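Teaching by hand, they call it

I've now sat through enough talk about "just show the robot what you want" that I asked to have a go myself. Wafula Kariuki has been running one of these set-ups at Gurnley since March, and he gave me a stool, a pair of controls and most of a Tuesday morning.

The pitch is simple. You don't write a program. You move the arm through the job by remote control, it records everything, you do that again and again, and the software works out the rest. Anyone can do it, the Skimen brochure says. Well, I'm anyone, and I was dreadful at it. My first few goes at picking something up and setting it down again were so jerky that Wafula binned them without a word.
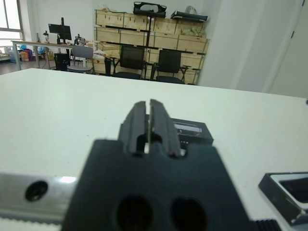
My quarrel is with the word "show". When I show my nephew how to wire a plug he watches my hands, asks why, and gets a feel for what matters. The arm gets a string of positions and whatever its cameras took in while I was steering. From the wrist, with the fingers pointing at a little black gadget on a white table, it also takes in the office chairs and the wooden crates against the far wall. Which of those is the lesson? Wafula says that with enough recordings it stops caring about the chairs. I asked how many was enough. He had 400 for this one job, all steered by a person, and wanted more.

So that's 400 goes at something a new starter would pick up before the first tea break. Loretta Crenshaw, who did 74 of them in one day, told me her wrists ached and she'd begun doing it badly on purpose to see if anybody would notice. I'd like to know what the machine made of that batch.

I'll grant them this much. By late morning I'd managed 8 that Wafula kept, and I could see how a patient person might get quite good. But then it's the person getting good, isn't it? I asked to see it do the job with nobody on the controls and was told to come back in a fortnight. I've put it in the diary, in pencil.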